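How to tidy a living room that is also a play room
Szu-yu Huang
4/11/18

In our flat there is one big room for everything. The children play there, we eat small things there, we watch television there, and when guests come they sit there too. For a long time I tidied it by walking from one corner to the other with my arms full, and I was always tired before I came to the sofa. Now I do it in a fixed order and it goes much better. I wrote the order down for my sister-in-law, and she asked me to put it on the page so other people can use it.

You do not need to buy anything special. What I use:

One open box for small toys
One bag for things that belong in another room
A soft cloth, a little wet
A dry cloth
A vacuum cleaner with the small head
A bowl of warm water with 2 drops of washing-up liquid

Step 1. Food first

Please begin with food, even if the toys look worse. In our house snacks travel. A packet of bread rolls goes to the mat because somebody is playing shop, and a bag of crisps is put inside a toy strainer and becomes soup. I think this is a nice game and I do not stop it, but the food has to come back before anyone steps on it. Collect all packets, closed and open. Press the bags with your hand to feel if there is still something inside. An open bag gets a clip or is eaten the same day.

Jars go back on the low table with the lid turned fully. Children close a lid so that it looks closed, and the biscuits are soft in the morning.

Step 2. Soft toys

Take the soft toys before the hard ones. They are large, and after they are gone you can see the floor. Shake each one over the mat, and do it gently if it has long ears or legs sewn on. If a toy has a sticky place, put it aside for washing and tell the child. My friend Harriet Greenberg washed a rabbit without telling and there was a very long evening.

The big plush animals live on top of the sofa, along the back. I put them with the faces to the room. This is their place also when we have guests, so I never need to think where to hide them. The small ones go in the open box. A box without a lid is better for small children, they can see what is in it and they do not pull everything out to look.

Step 3. Hard toys and toy kitchen things

Cups, pans, spoons, strainers and the play food make one group. Put the long handles in the same direction, otherwise the box is full when it is half empty. I bought a stacking set by Brandano for this and I gave it away again, the compartments were too small for anything with a handle. A simple box is enough.

Look under the sofa now. Balls are there. Use a broom handle and push from the side of the wall.

Step 4. The low table

Our rule for the table is: drinks and jars may stay, everything else must go. Bottles stand at the back and cups at the front, where a small hand can take one without reaching over a glass. Glass things I keep in the middle. Lift each thing, wipe under it, put it back. If you wipe around the things you will get rings, and on white they are easy to see.

For dried juice, lay the wet cloth on the spot and wait 4 minutes. Then it comes off without rubbing.

Step 5. The mat

A foam mat looks clean from far away and is not clean. Go over it with the small head of the vacuum cleaner, on low power, because strong power lifts the surface and can tear the print. Then wipe with the soft cloth and the warm water, one colour field after the other. I use the printed fields like a map, so I know where I stopped when the telephone rings. Do not use bleach or a rough sponge.

Once a month lift the mat on one side, fold it back and dry the floor under it. In May, when it rained so much here, I forgot this and we had a grey line on the floor which took me a whole afternoon. Let both sides dry before you put it down flat again.

If the mat does not lie flat at the corner, turn that corner upside down overnight with some books on it.

Step 6. Sofa and chair

Take all cushions off, vacuum in the gap, put them back. The neck pillow and the loose cushions go at the ends so there is a place to sit in the middle. Clothes which hang over a chair or a stool get one question only: wash or wardrobe. Do not fold them and leave them on the stool. I did this for years.

Step 7. Shelves under the television

This comes last, when you have both hands free. Everything that has landed there during the week is taken down, and only what belongs there goes back. Cables and small electrical things should be far back from the edge. A dry cloth is enough for the shelf. If you have an aquarium in the room, do not spray anything near it, put the spray on the cloth in the kitchen.

Step 8. The bag

Carry the bag around the flat and empty it completely. It is tempting to leave it near the door for later, but then it stays there and slowly fills.

How long does it take

Alone I need 11 minutes for steps 1 to 4. The mat and the sofa take longer and I do them every second day. Kenji Crenshaw wrote to me that he does only steps 1, 2 and 8 on working days and the others when he has time. This is a good plan too. His brother Booker starts with the sofa, and I do not recommend this, for the crumbs fall down on the mat and you must wipe it twice.

If your children are older than mine, let them do step 2 alone. Mine already know which animal sits next to which, and they correct me when I put the duck on the wrong side. 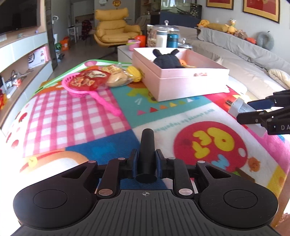
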